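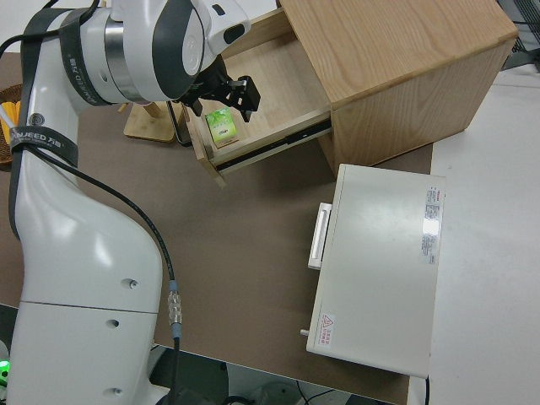

Notebook, November, bench 2

Picked up the Ternby letter scale again after leaving it since the summer. The dial sticks at the low end and reads heavy at the high end. Started at 9:40 with the case already off, so the first hour was cleaning and nothing else.

The back plate is stamped 1924 under the old paint. The shop label inside says Tavholm and a street I can't read. The label stays where it is. I put a strip of waxed paper over it before working near it with solvent, and taped the paper to the plate at the top only.

Old oil on the pivot had gone to brown varnish. White spirit did very little. Isopropyl softened it after two soakings and the rest came off with a sharpened peg. Do not use the brass brush on this one. I tried a single pass on the underside of the pan bracket, where it won't show, and it took the lacquer straight off.

Pivots and spring

The front pivot is fine. The rear pivot has a flat worn into it on the lower side, visible with the loupe and easy to feel with a fingernail. That would account for the sticking at the low end. Polished it with the Jarenel paste on a felt stick, then rinsed and looked again. The flat is still there but the edges of it are no longer sharp. I don't want to take more off, as the pivot is thin already and I have nothing the right diameter to replace it with.

The bushing it runs in was oval. Closed it a little with the round punch and opened it again with the smallest broach, turning by hand. Shake is now about the same as on the front. One drop of clock oil each side, wiped back.

The spring is the other question. It looks original, with no kinks, and light rust only at the anchor end. I took the rust off with a fiberglass pen. The anchor screw had been moved at some point. There are bright scratches next to the old screw mark, so whoever was in there last tried to correct the reading by shifting the spring and then gave up or was satisfied. Moved it back to the old mark for now.

First test

Reassembled without the glass. Zeroed with the thumbwheel. It returns to zero from a light push in either direction, which it did not do before.

With the 60 gram weight on the pan the pointer sits on the line. With the 60 off and the larger stack on, 135 grams in total, it reads high by a bit less than one division. Took everything off, zeroed again and repeated. Same result. Tapped the case while loaded and the pointer didn't move, so I don't think it is friction.

So good in the middle and heavy at the top. Two things could do that. Either the spring has softened, or the linkage arm has been bent and the geometry is off as the pan goes down. I lean toward the arm. Sighting along it there is a slight bow away from the case, and the hole at the lower end is not square to the arm.

Did not straighten it today. It is a stamped brass part and it has probably been bent and straightened once before – there is a dull line across it at the middle that I don't like. If it is going to crack it will crack there. Plan is to anneal it first, very gently, then press it between two hardwood blocks in the small vise. Traced the arm on card before refitting it so there is something to work from if it breaks. Card is in the envelope with the spare screws.

Dial

Enamel is sound except for a chip at the edge by the lower screw. The chip has been there a long time, the metal under it is dark. I'm leaving it. The figures are clean now, done with cotton swabs and water with a touch of dish soap. Do not put alcohol on the red figures. They are painted on top of the enamel, unlike the black ones, and a trace of red came off on the first swab. Stopped at once, no loss visible without the loupe.

The glass has a scratch right across. It will polish out of the way with cerium oxide if anybody has the patience. Lau glass is the right thickness if a new one has to be cut, but the bezel tabs are brittle and I'd sooner open them only once more. Decide on the glass before closing up.

Case paint

The green is not the first color. There is black under it at the foot, with a thin gold line. The green is brushed on and thick around the feet, with runs. No plan to strip it. I did flatten one run on the left foot where it made the scale rock, using wet paper on a cork block, and it now stands level on the surface plate.

Two of the rubber feet are hard as wood. The other two are missing. Cork discs would do, cut from the thick sheet.

To do

Anneal and press the linkage arm.
Retest through the whole range, loading and then unloading, and write both columns down this time.
Cut cork feet.
Order peg wood and felt sticks, nearly out of both.
Return the loupe to bench 1.

Stopped at 4:15. Parts are in the divided tray with the lid on, small screws in the compartment nearest the hinge. The pan is wrapped separately.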